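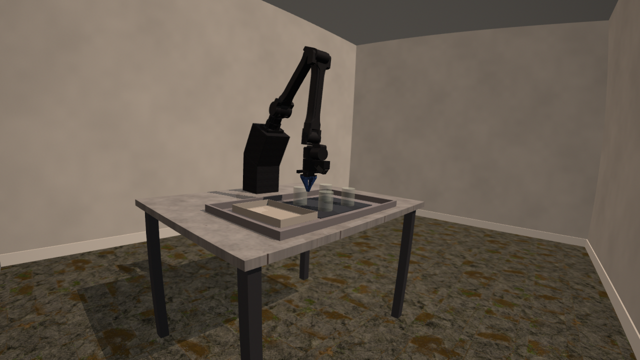
Nornham is a set of labeled login records for testing detectors of password guessing on company networks. Each record covers one login attempt against a host in a closed test network called Birov, with the source address, target port, account name, result code and time of day. Host groups in Birov carry short nicknames, and these appear in the group column as plain text. The group "fourlegs" is named for a table like the one under the black arm, one leg per host, and its four hosts share a single password policy. The group column has no meaning beyond that and can be dropped before training.

Contents

The records come as compressed CSV, one file per capture run. There are 42 runs. Each run has a header line and a matching label file with the same base name. Label values are 0 (normal), 1 (guessing) and 2 (guessing followed by a valid login). Rows with label 2 are rare, and three runs have none.

Traffic was produced by two tools. Akl replays normal office logins from a fixed schedule. Zallex makes the guesses, working from a list of 100 common passwords, with a wait of 10 seconds between tries on the same account. Zallex itself is not included in this release.
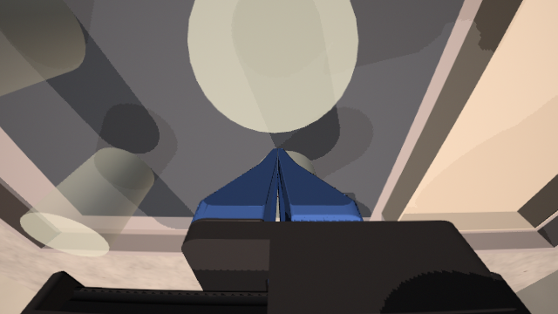 Known problems

Clocks on two hosts drifted during the May runs. Times in those files were corrected afterward, but the order of rows within the same second should not be trusted.

Account lockout was turned off on every host. Detectors that rely on lockout events will find none — use the result code instead.

Run 42 stops early. The last block was lost when the disk filled, and the label file was trimmed to match.

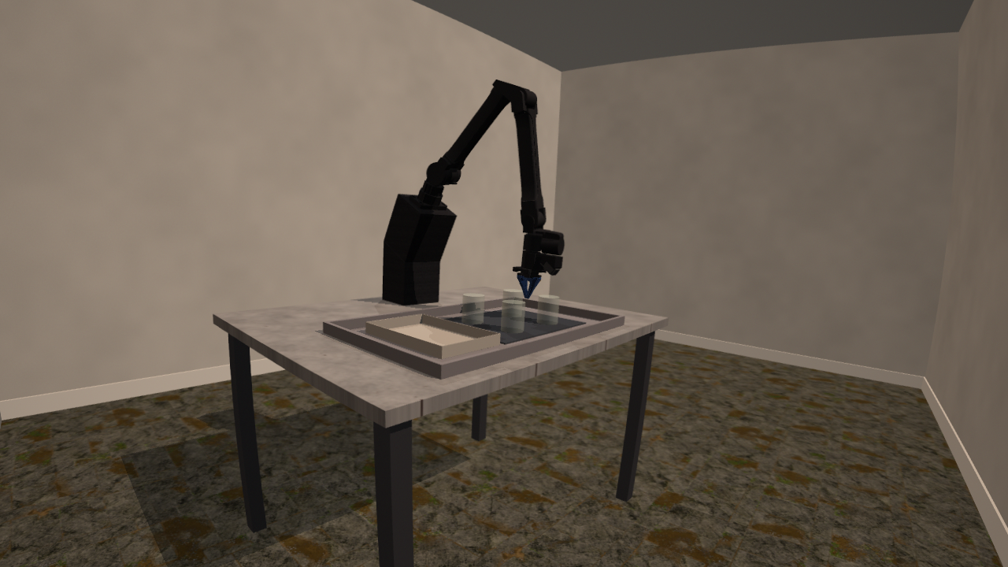

A few rows in the same run have an empty source address. The loader skips them by default; set keep_empty to 1 to read them in. They are all labeled 0.

Splits

Split by run, never by row. Rows from one guessing session share a source address and leak across a random split.

License

Free for research use. Account names and passwords were made up for Birov and match no live system.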